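Uvum Rollwand, Whiteboard mit Fahrgestell
Startseite > Ausstattung > Tafeln und Stellwände > Uvum Rollwand

Preis: 285 Euro inkl. MwSt., zzgl. Speditionsversand
Lieferzeit: auf Anfrage
Stand der Angaben: 14. November 2021

Kurz gesagt
Großes Whiteboard, schwarzer Rahmen, schwarzes Metallgestell mit ausgestellten Füßen. Wir führen die Rollwand seit Juni im Programm und haben lange gezögert, weil der Prospekt des Herstellers mehr verspricht, als eine Tafel halten kann. Von »einer neuen Kultur der Zusammenarbeit« ist da die Rede. Geliefert wird eine weiße Fläche, auf die man schreibt. Dafür finden wir sie ordentlich, mit ein paar Einschränkungen, die Sie vor der Bestellung lesen sollten.

Technische Angaben
Schreibfläche: Stahlblech, weiß lackiert, magnethaftend
Rahmen: schwarz
Gestell: Metall, schwarz, auf Rollen
Tiefe des Fahrgestells: 700 mm
Rollen: zwei mit Feststeller, zwei ohne
Garantie des Herstellers: 3 Jahre auf die Oberfläche, das Gestell ist ausgenommen
Montage: zwei Personen, Werkzeug liegt bei

Oberfläche
Der Hersteller nennt 3.000 Wischvorgänge ohne sichtbare Rückstände. Mit welchem Stift, welchem Schwamm und nach welcher Standzeit der Schrift, steht nirgends. Wir haben nachgefragt und eine freundliche Antwort ohne Inhalt bekommen. Unsere eigene Erfahrung: Frische Schrift geht trocken weg. Was über ein verlängertes Wochenende stehen bleibt, braucht Reiniger, vor allem Rot und Grün. Das ist bei lackiertem Stahl normal, man sollte es nur nicht anders bewerben. Wer Pläne monatelang stehen lässt, fährt mit einer emaillierten Tafel besser. Die kostet mehr, wiegt mehr und ist bei uns ebenfalls zu haben.

Die Fläche glänzt. Im Datenblatt heißt es »reflexionsarm«, und dieses Wort haben wir aus unserer Beschreibung gestrichen. In Hallen mit langen Leuchtstoffröhren an der Decke sieht man helle Flecken auf der Tafel, und je nach Sitzplatz liegen sie genau auf dem Text. Leicht drehen hilft. Wer die Tafel fest an einen Ort stellen will, sollte vorher prüfen, wo die Leuchten hängen.

Standort Tasville
Die Halle in Tasville hat eine weiße Decke aus Trapezblech, eine Holztreppe zur Galerie und einen grau marmorierten Boden. Akustisch ist das nichts für lange Besprechungen, für eine Stellwand aber ein brauchbarer Prüfstand: Licht von oben, Kabel am Boden, viel Betrieb. 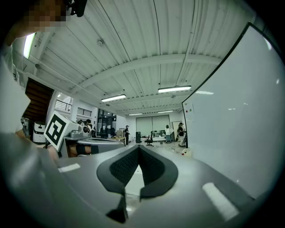 Magnete in Rot und Grün am Blatt nahe der linken Kante, Lichtflecken auf der Schreibfläche.

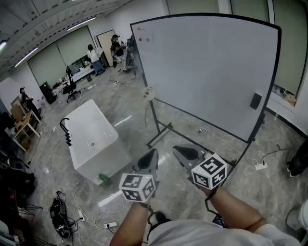 Fahrgestell und Rollen
Auf glattem Boden lässt sich die Tafel mit einer Hand schieben. Bei Kabeln hört der Spaß auf. Die Rollen sind klein und bleiben schon an einem gewöhnlichen Verlängerungskabel hängen, und wer dann weiterdrückt, kippt die Tafel oben nach vorn. Steckdosenleisten und lose Leitungen also vorher aus dem Weg räumen oder die Tafel zu zweit versetzen. Für Türschwellen gilt dasselbe.

Die Füße stehen weit auseinander. Das gibt Halt, kostet aber Platz, und in schmalen Gängen wird man darüber stolpern. Mit 700 mm Tiefe passt das Gestell auch nicht bündig an eine Wand. Im Prospekt lehnt die Tafel elegant an einer Ziegelmauer; wir haben das nachgestellt, und es geht nur, wenn man das Gestell abschraubt.

Feststeller: funktionieren, sind aber schwergängig. Mit weichen Schuhen unangenehm.

Magnete und Zubehör
Kleine Magnete halten ein einzelnes Blatt Papier ohne Weiteres. Ab mehreren Lagen rutscht es, dann braucht man kräftigere. Den mitgelieferten Wischer kann man benutzen, gut ist er nicht. Der Filz fusselt und verteilt nach einiger Zeit mehr Farbe, als er aufnimmt. Ein einfacher schwarzer Wischer aus dem Bürobedarf tut es länger.

Eine Stiftablage ist im Grundpreis nicht enthalten. Der Hersteller verkauft sie als »Erkden Organizer« zu einem Preis, den wir für eine Blechschiene nicht nachvollziehen können. Wir haben sie deshalb nicht aufgenommen. Jede magnetische Ablage aus dem Handel passt.

Zu den beworbenen Akustikeigenschaften
Auf der Rückseite soll die Uvum Rollwand »Raumschall beruhigen«. Messwerte dazu gibt es nicht, und eine Fläche aus Stahlblech schluckt keinen nennenswerten Schall. Wer einen Raum abtrennen und zugleich leiser machen will, sollte sich die Filzstellwand Rozīte ansehen. Auf der kann man dafür nicht schreiben.

Für wen geeignet
Werkstätten, Versuchsräume, Schulungsräume, größere Büros mit glattem Boden. Die Tafel ist groß, und sie wirkt auch so. In einem kleinen Besprechungszimmer steht sie immer irgendwo im Weg. Für Teppichboden raten wir ab. Für draußen ebenfalls, auch unter einem Vordach.

Häufige Fragen

Lässt sich die Tafel drehen?
Ja, die Fläche ist im Gestell schwenkbar. Die Klemmung muss von Zeit zu Zeit nachgezogen werden, bei unserem Vorführstück nach wenigen Wochen zum ersten Mal.

Ist die Rückseite beschreibbar?
Ja, mit derselben Lackierung. Der Hersteller gibt dafür trotzdem keine Garantie. Eine Begründung haben wir nicht erhalten.

Kann ich die Rollen gegen größere tauschen?
Das Gewinde ist genormt, es geht also. Die Gewährleistung auf das Gestell wird damit allerdings schwierig, und die Tafel steht entsprechend höher.

Gibt es den Rahmen in anderen Farben?
Nur in Schwarz. Silber ist angekündigt, das war es im Juni auch schon.

Lieferung und Rückgabe
Versand per Spedition bis Bordsteinkante. Bitte prüfen Sie die Ecken, solange der Fahrer noch da ist, denn der Karton ist dort zu dünn. Rückgabe innerhalb der gesetzlichen Frist, unmontiert und in der Originalverpackung. Montierte Tafeln nehmen wir nach Absprache zurück, die Rückfracht tragen in diesem Fall Sie.

Ersatzteile: Rollensatz, Klemmgriffe, Rahmenecken. Schreibflächen einzeln auf Anfrage.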